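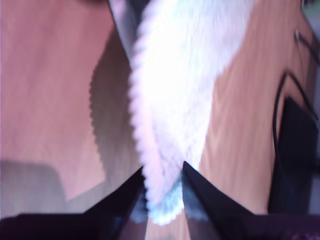
Sum-yee Ko reckons towels are the hardest thing the club has ever tried to fold, and after a whole term of it we agree with her!

# Rimcombe Towel Set

Recordings from the Rimcombe robotics club, made for our entry in the folding round (we came away with a huge soft spot for terry cloth).

## Contents

- `grasp/`: 266 clips, gripper view
- `fold/`: 82 clips, same view
- `labels.csv`: one row per clip, typed up by Feng-yi Tu

## Good to know

Fast moves are blurred and white towels often wash out. We kept those clips in on purpose – they're great for testing! Clip 19 in `fold/` has no label yet.

## Using it

Run `python load.py --split grasp` from the top folder. Found a wrong label? Please open an issue, we love getting them.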